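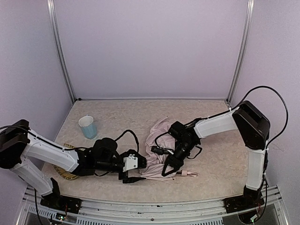

Cell two with the pink cloth in. Both arms on the front rail, cables looped over the top.

Heledd Gittins
6/19/20

A few people asked how we keep the two-arm cell going, so I'll put the routine in a thread. It's a small tabletop cell with three walls and an open front. We call it Feko.

Both arms bolt to the front rail through their black bases. Those bolts work loose. I put a spanner on them every 70 hours of running and write the hours on a card. The card said 3,364 this morning.

If you leave the bolts too long you don't see it at the base. You see it at the fingers. The right arm starts closing a little short of where it should, and you waste a morning blaming the calibration. Ask me how I know.

Next job is the cables. Each arm has a loop that stands up well clear of the joint. It looks untidy and people keep wanting to tie it down. Please don't. Seren Yorath tied the left one flat in December to make it neat and we lost the wrist camera signal two days later.

The rule for the loop now: send the arm to its furthest reach, then its closest, and watch the cable the whole way. It should never go tight and never touch the gripper. If it does either, undo the clip nearest the shoulder and feed a bit more through.

Wrist cameras. One on each arm, behind the gripper. Wipe the lens with a dry cloth before the first run. Don't lean on the camera body while you do it. I hold the bracket with my other hand.

After wiping, I run the check move, where each arm looks at the same mark on the tabletop. If the two disagree by more than 5 mm we stop and recalibrate. If it's less, carry on and note it on the card.

Fingers next. Ours are black, two per gripper, and the pads on the inside faces wear smooth. Cloth work is harder on them than you'd think. We change pads at 2,000 closes, both arms together, even if one side still looks fine.

The old pads were from Brurnen and the new ones are from Pritchard. The new ones are slightly thicker, so the closed position has to be set again after fitting. Close the gripper on nothing, read the value, type it in. Then try it on a single layer of cloth.

We use the pink cloth for that last test, as it's thin and creases easily. Drop it in the middle in a heap, bring both grippers down to it, pinch with the right one first. Then lift slowly. If it slides out, the closed value is wrong or the pads have grease on them.

Someone asked about the boards below the bases. Yes, they sit in the open and the wires are on show. I'd like covers. For now the rule is power off before anyone's hands go under the rail, and no drinks on that side of the bench.

I vacuum the slots in the rail at the end of the week. Lint from the cloths gets everywhere - the slots, the joints, the back corners by the posts. Soft brush head only near the boards.

Tabletop gets a damp wipe and then a dry one. The mat comes out and gets shaken. It tends to creep under the left arm during a session and can lift at one edge, so flatten it before you home the arms.

Homing order is left then right. Start them together and they can meet over the middle if they were parked close. Irnau are sending us a script that enforces this, but until it arrives it's written on tape by the switch.

Spares I keep in the drawer: two sets of pads, one wrist cable, a bag of base bolts and the right size spanner on a string. The string was Seren's idea and it has been the best change so far.

Still to sort: a slow drift in the left shoulder that only shows up when the arm has been running a while. I've swapped the cable and it made no difference. Will add to this thread when I've had the cover off.

We use cookies to remember your settings. Accept all | Manage choices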